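Notuvberg, le 2 février 2026. C'est avec une joie que nous avons bien du mal à contenir que le Cricket Club Escobar confie le capitanat de son équipe première à la lanceuse Rania Helmy, formée chez nous et chère à tous nos supporters.
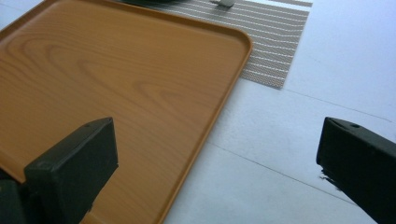 Elle succède à Domingo Paredes, qui reste au club comme batteur après trois saisons à la tête du groupe et 3273 courses. « Domingo m'a toujours laissé placer mes joueurs, je compte faire pareil avec les jeunes », confie-t-elle.

La saison s'ouvrira en juin face à Hestum.

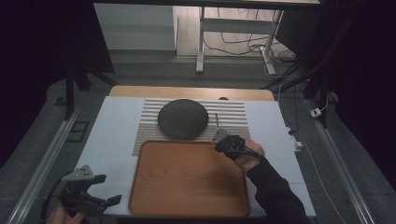

Plateau aux veines de bois et set de table rayé.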